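Pritley Shared Kitchen — minutes, April meeting

Present: Ntombi Chauke (chair), Meriem Hajji, Zanele Fourie, Sumeya Birhane (notes). Apologies: Busisiwe Baloyi.

Opened 6:30 pm. Last minutes agreed with one spelling fixed.

Counters and shelves. Meriem has wiped down and relabeled the whole dry goods side, and everyone loved it — spices can be found again! Zanele asked that the baking trays move to the low shelf. Agreed. Two shelves by the window still need sorting, and Sumeya will take those on.
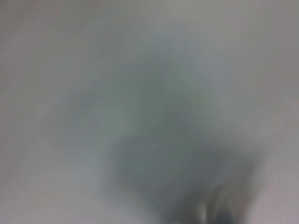
Ntombi would like the big pots kept closer to the stove, and Meriem is very happy to swap them with the mixing bowls. Three drawers to be emptied before the next meeting. Anything without a name on it goes in the share box.

Packing night. Great turnout last time and a really cheerful evening. Zanele to order more paper bags from Brirell.

Closed 7:40 pm.

Comments

Busisiwe B.: Sorry I missed it! Happy to help with the drawers.

Meriem: Yes please — bring the label maker!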